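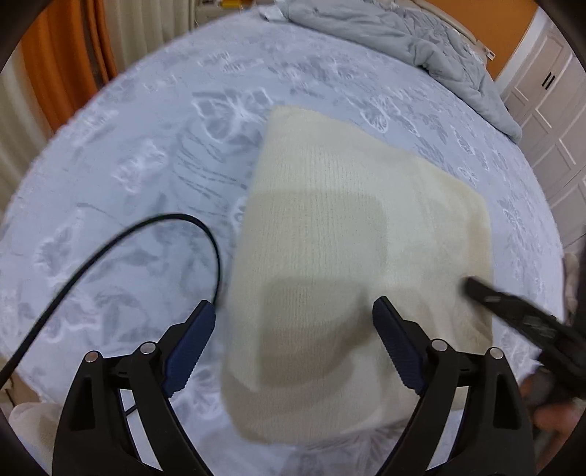
Folding on the bed is how most of us do it at Gridstead, whatever the household books say about tables. A bed is large, it is at a civilised height if you kneel, and you can't go to sleep until you have finished. The drawback is that beds are soft and their sheets are slippery, and a jumper will shift about on them just as you get the sleeves lined up. Something cream laid out on a blue sheet with butterflies on it does at least show up well, so you can see whether your edges are straight. Cream on cream is a job for people with better eyesight than ours. The answers on this page come from the folding evenings we run in Cloddale, where the same questions turn up every time, usually from the same people.

Last updated Sep 2, 2025

Should I fold knitwear or hang it?

Fold it. A hanger will give any jumper shoulders like a startled coat stand, and no amount of steaming quite gets them out. Thin cardigans can be hung for a day or two if you're wearing them again. Anything heavy goes flat.

How do I fold a jumper so it stays folded?

Lay it face down and smooth it from the middle outwards with the flat of your hand. Bring one side in to the centre, sleeve and all, then turn the sleeve down so it runs parallel to the edge. Do the other side. Fold up from the hem in halves or thirds, depending on your shelf, and turn the whole thing over. Then leave it alone. Most folds are ruined by a last little tug.

Mine comes out lopsided. What am I doing wrong?

Probably nothing much. Ribbed knits pull inwards and plain ones spread, so a garment with both will never make a true rectangle. Look at the ribs, if there are any, and keep them running straight up and down. If it's still lopsided, put the good side facing out. Shops have been doing this for years.

The bottom edge keeps lifting. Can I flatten it?

Rounded folds lift. That's the wool (or the acrylic, let's not be grand) having a bit of spring in it. Put it at the bottom of the pile and let the others sit on it overnight. Please don't iron it flat. One of our regulars did, and now owns a very firm place mat.

Does it matter what I fold on?

Less than people think. A brushed cotton sheet grips the cloth and a shiny one doesn't, so on a shiny sheet lift and place each section instead of dragging it. If it really annoys you, spread a bath towel underneath. Make the bed first, though. Folding on top of a crumpled duvet is how the 40-minute tidy becomes the whole evening.

How high can I stack them?

Until you want the one at the bottom and sigh. With chunky knits that happens quite early. Ivan Sirko, who takes our evening sessions, stacks his on their sides in a drawer like records in a crate, and will show you whether or not you ask.

What about rolling?

Rolling is fine for T-shirts and holidays. A rolled jumper takes up as much room as a folded one and looks like something the cat might be inside.

How do I put away summer things without losing them until next summer?

We do ours in October. Wash everything first, including the things you only wore once, as moths are not impressed by that argument. Let it dry completely, fold it loosely and put it in a cotton bag or a lidded box with a label on the outside. Write on the label what is in there — "misc" has never helped anyone.

Do you sell storage boxes?

We don't, but Nillell on the high street keeps the plain underbed ones. Measure the gap under your bed before you go. They will take them back, but they sigh.

Can I bring my own laundry to a session?

Yes, clean and dry, one bag each. Bring the awkward items. Fitted sheets are welcome but are dealt with at the end, when morale is already low.

Where are the sessions held?

Upstairs at the Pawłowska rooms in Cloddale. There's a lift, though it takes its time. Come in by the side door and follow the sound of people disagreeing about sleeves.

My partner folds everything differently. Who is right?

We don't take these questions any more.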